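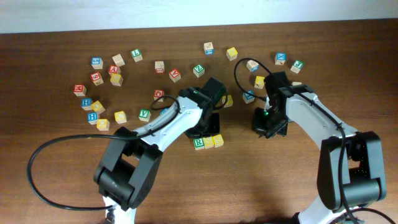 Menham, August 11, 2021

Palar Hard Wax Oil for tabletops
Product code 3688

Palar is a clear oil and wax finish for indoor wooden furniture. It is made by Clirketti and we have stocked it at the Menham shop since we opened the finishes counter. Most of it goes out to people doing up dining tables, desks and schoolroom furniture.

The oil soaks into the wood and the wax stays near the surface. The grain still shows and the colour deepens a little, more so on reddish and brown timbers than on pale ones. If you want no change in colour at all, look at the Iordache water-based varnish instead.

Sizes: 1 litre and 5 litres
Sheen: satin or matt
Touch dry: 4 hours
Second coat: after 8 hours
Full hardness: allow two weeks
Cleaning up: white spirit

How to use it
Stir the tin well, and do not shake it. Sand the top along the grain, finishing with 180 grit, and wipe off the dust. Put on a thin coat with a brush or a lint-free cloth and wipe away whatever is left on the surface after fifteen minutes. Two coats are enough for most tables. Old varnish must come off first.

Lay used cloths out flat to dry outdoors before you throw them away. Oily cloths left in a heap can catch fire.

Looking after the surface
Wipe with a damp cloth and a drop of washing-up liquid. Avoid cream cleaners and scouring pads. Worn patches can be sanded lightly and oiled again without stripping the whole top.

The matt 5 litre tin is out of stock until October. For trade orders or advice on a particular timber, ask for Torquil Strachan at the counter. Tins can be returned unopened with a receipt.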